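Cevine rules

The Cevine rules are a set of good-practice guidelines for small enclosed robot workcells, chiefly the two-armed tabletop kind used to record handling tasks. They were drafted by Tolera Gidey at the Grositz workshop and passed to its sister site at Dadholm, where they were adopted in full and followed in part. The current text is dated 6/2/22.

Background

Before the rules, each bench at Grositz was set up according to the taste of whoever had used it last. A review in December found 30 recordings that could not be compared with one another, chiefly on account of things being moved between takes by people who were sure they had not moved them. The first draft ran to 40 rules. Six survived.

Content

The rules cover mounting, cabling, backdrops, loose objects, storage and the state of the cell between takes. Arms must be fixed to the frame by a screwed base plate. Wall panels and mats may be patterned, and the rules are silent on whether the patterns should get along. Small objects may share the mat with the task object, provided their places are written down before the first take.
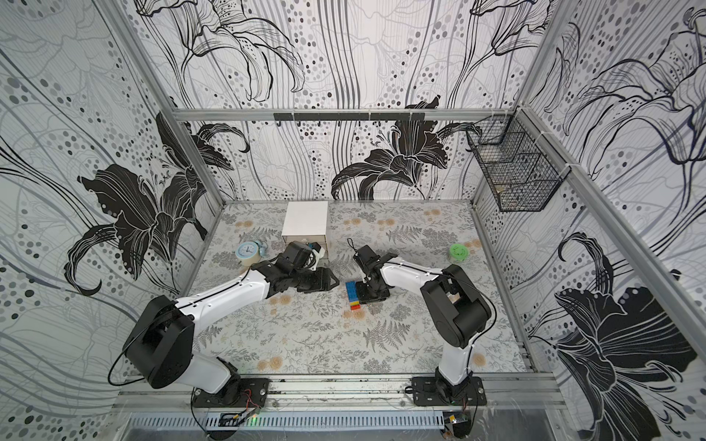

A two-armed workcell with lily-print walls and a fern-print mat. The toy brick stack is at the center of the mat.

The storage rule asks that hooks and baskets be attached to the frame and kept off the mat. It was the least disputed of the six and drew 3 pages of comments.

Reception

The Moroz group, which uses plain gray panels, called the backdrop rule "permissive to the point of upholstery." Gidey replied that an arm trained in front of one wall tends to be good at that wall. Moroz has since bought wallpaper.

See also: Cable routing; Bench log; Dadholm exceptions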